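Right, harbour thread time. I spent the whole morning on the quay at Jarholm watching the Morelar come in, and I have far too much to say about her, so mute me now if old workboats aren't your thing.

The Morelar is a coastal cargo boat, built at the Prantl yard for carrying timber and bagged salt between the small ports up here. Steel hull, one hold, wheelhouse right aft. She's 300 tons deadweight, which sounds like a lot until you see her next to a modern coaster and she looks like its lunch.

What got me out of bed: she hasn't been in Jarholm for years! She's been working out of Stivach as a stone carrier, and I'd only ever seen her there from the ferry, stern on, in drizzle.
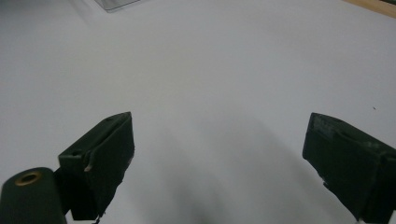 The hold plan is what I'm trying to sort out this afternoon. I've cleared a plain white tabletop so I can spread everything out, because the hold was altered twice and the drawings don't agree with each other. The first set shows a single long hatch. The second shows 2 hatches with a strip of deck between them and a mast stepped on it. From the quay this morning: single hatch, no mast. So somebody put her back how she was, and I would love to know when.

Folke Engström, who was mate in her for 3 winters, thinks the mast came out when she went on to the stone work, as the grabs kept catching it. Makes sense to me. He also says she rolled like a barrel when light and steered beautifully with a full hold, and that the galley stove only drew properly with the wind on the port side.

The engine! I nearly forgot the engine. She was built with a big slow three-cylinder, and you could hear her coming round the point well before you saw her. That's gone now. There's a newer six in there and she sounds like a bus — a nice bus, but a bus. The old one is supposed to be in a shed at Stivach. If anyone can get me through the door of that shed I will bring cake.

Getting alongside was lovely to watch. Light breeze off the quay, so the skipper put her bow in quite steeply, got a spring ashore and then just leaned on it with the engine ahead until her stern came in. No thruster, no fuss. Kamarul Gunawan took the line and had it on the bollard before I'd got my gloves out of my pocket.

She's 12 feet longer than the register says, by the way. I had this down as a typing mistake for ages, but Kamarul says she was cut in half and had a new section put in at Prantl. You can see it if you know where to look: there's a line of plating just ahead of the wheelhouse where the weld runs dead straight and the rest of her is still riveted. I walked up and down past it grinning.

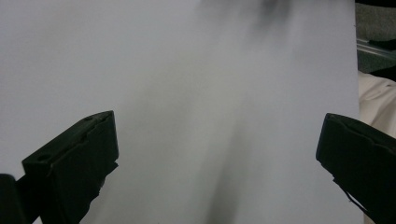
Hidayah Osman has replied to say the lengthening wasn't done at Prantl at all: the yard had no slip free that spring, so the work went to Stivach, and Prantl only supplied the plates. She remembers her father complaining about the tow.

Hidayah, this is brilliant, thank you! It also explains why the yard list goes quiet just when I'd expect it to be full of her. I've been looking in the wrong place. If your father kept any letters or bills from that time I'd be so grateful for a look, even at a bad photocopy.

Couple of answers to things people have asked. Yes, she's still got the original wheel. No, I wasn't allowed aboard (I did ask, twice). The funnel was buff with a black top in her timber days, and the plain blue is from the stone company.

Aiman Tambunan wants to know whether she had a sister. She did, sort of! Same lines, same yard, but finished with a raised foredeck and a different engine, and sold away before she'd done a full season here. I've got one poor photo of her and a page of notes. Separate thread, I promise.

The Morelar is in until the evening tide, loading sawn timber like old times. If you're anywhere near Jarholm, go and stand at the north end of the quay by the crane, where you get her whole length and the weld line too. I'm going back down at five with a flask.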